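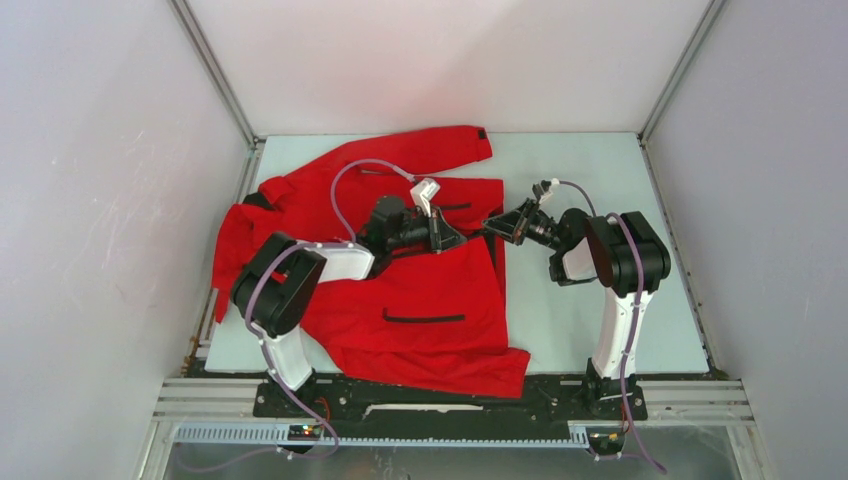 Ukelmont Laundry Co-op Puts Robot Arms in Next Year's Budget

Search this site Enter keywords Go

Print this story | E-mail this story

I went over to the co-op's planning meeting on Tuesday expecting a long evening about dryer vents, and we did get some of that. But the big item was robots! The members voted to set aside money for a two-arm folding station, and if all goes well it'll be working in the back room on Brever Street by November.

Now, before anybody pictures a shiny machine spitting out stacks of shirts, the thing they're looking at is pretty modest. It's a pair of arms mounted side by side at the front of a white-walled work bay, and the two grippers meet over whatever garment is on the table. Jackets are what the co-op cares about most. Towels and sheets they can already fold fast by hand, but the coat season just about buries them every year (I've picked up my own parka late, twice).

The plan is to lease first. Daza, the equipment dealer, offered a lease of 6 months at $334 a week, with service visits included and an option to buy at the end. The other bid came from Gendness. Their monthly price was lower, but training and spare gripper fingers were extra, and once those got added back in, the two offers came out close enough that people stopped arguing over them.

What they did argue about was everything around the arms. Somebody asked who pays when a cable wears out -- a fair question, I thought, with cables looping up over the arms like that. Somebody else wanted to know about floor space, and whether the bay would fit without moving the pressing table. It will, but the back door has to be rehung so it swings out. That's in the budget too, along with a new electrical circuit and 20 hours of paid practice time for the staff.

I liked that last part. Zippers, hoods and floppy sleeves are a headache even for people with two good hands, so I'd want plenty of practice before the first rush.

The vote passed with eight against. Members who want to read both bids can ask for the folder at the front counter, and the lease comes back for a final signature at the next meeting. The dryer vents got put off again.

Print this story | E-mail this story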